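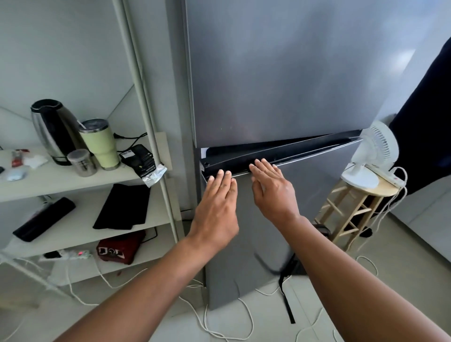
Figure 1. Stainless steel refrigerator with a black handle strip along the top of the lower door.

Domestic Refrigerator Energy Use and Door Opening Habits
Svitlana Horobets and Valentyna Melnychuk
4 min read

1. Purpose

The project measured how door opening affects the daily energy use of household refrigerators. Rated consumption is obtained with the doors closed, so it says little about a kitchen in which several people cook.

2. Method

Nine households in the Dovska housing block took part in January. Each refrigerator was connected through a plug-in energy meter, and a magnetic switch on the upper door logged each opening. Thermostat settings were left as found. Room temperature was recorded at breakfast and in the evening.

Days with a power interruption were removed. The final data set holds 291 household-days.

3. Results

Energy use rose with the number of openings, but the slope was small. Total open time was a better predictor than the count — one long opening while groceries were put away cost more than many short ones. Room temperature had the largest effect of the three variables.

Two older units ran almost continuously and were analyzed separately. Their door gaskets failed the paper strip test at the lower corner.

4. Limitations

Lower doors were not logged. Food load was not controlled, and all kitchens were in one building with shared heating. A repeat in July is planned with switches on both doors.

12 shares | 3 comments

Related reports
Heat Loss Through Stairwell Windows at Clummont
Standby Power in the Kobzar Computer Lab
Water Use in the Prisetti Dormitory Laundry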